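Drekavden Gripper Comparison – Progress Report No. 2
Submitted to the Pinport program office, 2/23/20

Work this period was all in simulation. We finished the kitchen set and began scoring the two finger designs, Alley and Chiriac, on the same tasks. To date we have logged 2,672 runs out of the 3,178 in the plan. The rest are mostly small produce.

Door tasks are going more slowly than we proposed. The handle is long and the base tends to turn while the arm is working, so the head camera view rolls and the controller loses track of the edge. We cut base speed by 20 percent and will rerun that block. Produce tasks are in better shape – the wrist camera gives the controller what it needs at close range.

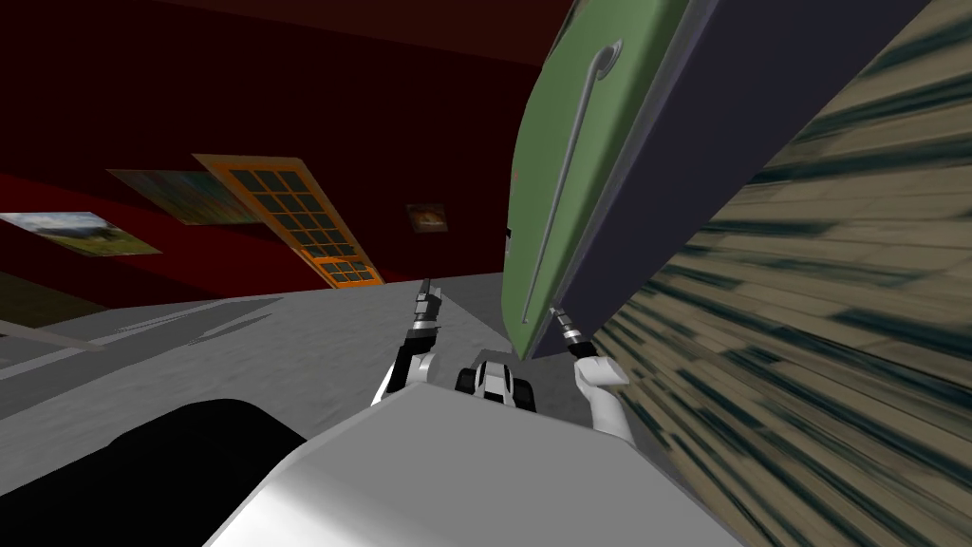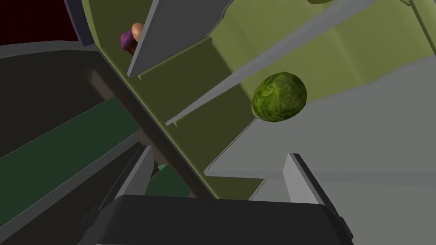

Simulator views: green door panel with both arms forward (first); Brussels sprout with the fingers open (second).

Spending is at 80 percent of the simulation budget. We are not asking for more, but we would like to move the unused travel money to compute time and need your approval in writing.

Next period: finish the door reruns, close out produce, and send you the scoring sheet for both finger designs. Hardware tests are still planned for August.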